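Workshop > Fabric and Trimmings > Fixing and Hanging

Hanging a cloth backdrop and lettering behind a work table
By Karim Azar, April

A dark cloth behind a table hides shelving, cuts reflection from a pale wall and gives light-coloured work something to stand out against. The method below suits a stall, a craft table or a sewing bench. It uses binder clips and cut-out letters and needs no permanent fixing to the wall.

Choosing the cloth

Use a close-woven cloth with a matt face. Shiny polyester picks up every lamp in the room and the highlights follow the creases. Hold the cloth up to a window before buying; if the window bars show through, it needs a lining or a second layer.

Allow 9 cm of extra height for the top fold. Width depends on whether the cloth is to turn the corner and come forward as a side panel. A side panel should be a separate piece where possible. A single length taken round a corner pulls diagonally and the creases return within the hour.

Clips

Small binder clips hold a light cotton without trouble. Heavier cloth wants the medium size. Fold the top edge over twice before clipping, so that the jaws close on several thicknesses.

Start at the two ends and work inwards. Leave the cloth slightly slack between clips on the first pass, then take up the slack from the middle. Put extra clips near a corner, where the weight of a side panel comes on. If the cloth slips, a strip of rubber shelf liner inside the fold will hold it. I use Dradov liner, cut 2 cm wide, but any ribbed type will do.

Creases

Press the cloth on the reverse at the setting for its fibre and hang it while still warm. Fold lines left by the packet are the hardest to shift. Damp them with a spray bottle, press again and store the cloth on a tube afterwards. Steaming in place works on cotton. On synthetics, test a hem first.

Lettering

Rounded, heavy letters are easier to cut and easier to read than thin ones. A white outline separates the colour from a black ground and hides a poor edge. Cut the coloured letter first, lay it on white card, draw round it with a spacer and cut the outline as a second piece.

Set out the whole wording on the floor before fixing any of it. With two rows, make the lower one larger if it carries the name. Mark the baseline with tailor's chalk and a straight batten. Fix each letter at the middle, check it against the chalk, then fix the ends. Letters fixed at one end only will lean as the cloth relaxes.

For card letters use hook tape, provided the cloth has enough nap to take it. For felt letters, a few tacking stitches are better and come out cleanly. Avoid spray adhesive, which leaves a grey patch on black cotton.

The table in front

Keep the cloth clear of the work. Jeans and other heavy garments drag when they are turned, and a hem resting on the tabletop will be dragged with them. Where the top has cable holes, check that no loose edge can drop into one. Denim should be folded along the seams, legs together, waistband away from you. Brush the tabletop down before starting on pale clothes, as dark denim sheds lint.

Orange lettering on black cloth, behind a light wood tabletop: 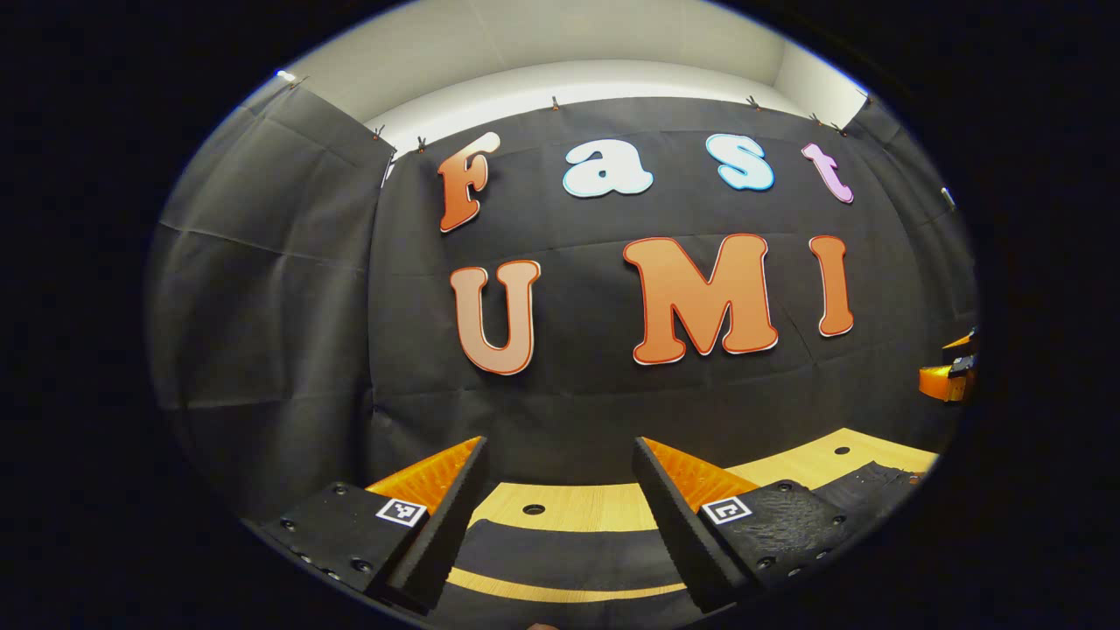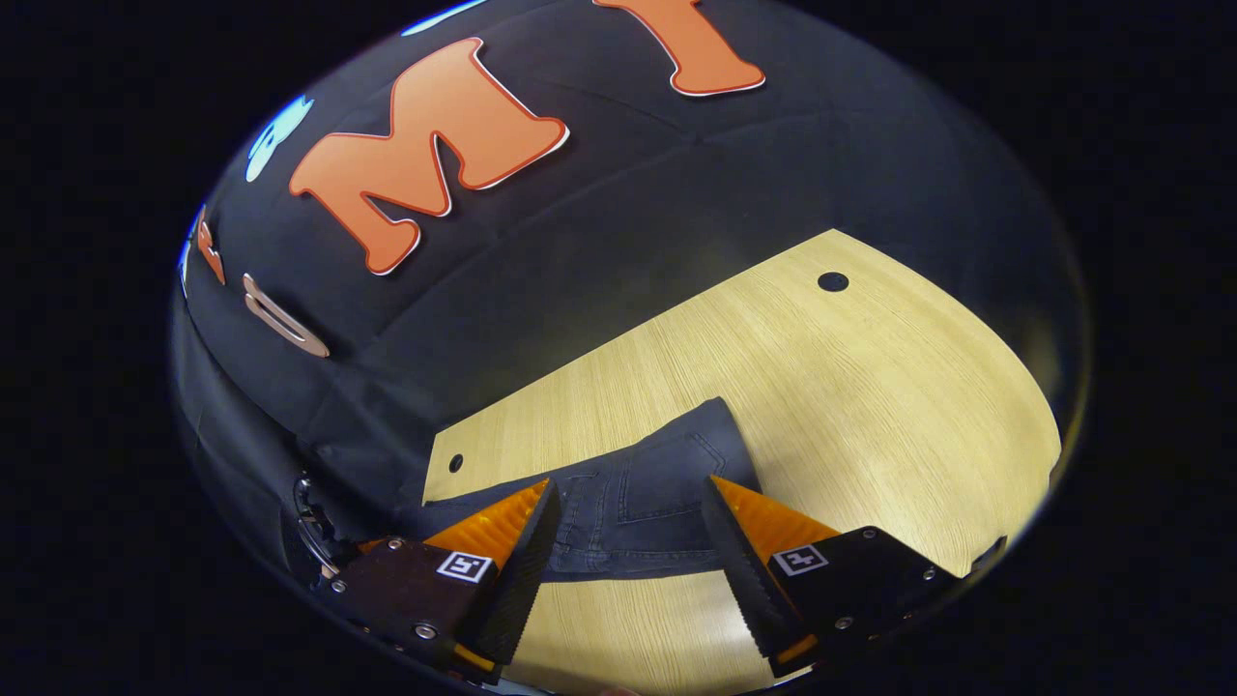

Idris Pumphrey writes that he gave up on hook tape after one summer and now stitches every letter through a scrap of buckram on the back of the cloth. His cloth is a thin cotton lawn, and the buckram stops it puckering round the heavier shapes. He adds that the stitches should be unpicked before washing, as the stiffening softens in water and dries out of shape.

Contact the workshop pages | Copyright Trutine | Back to top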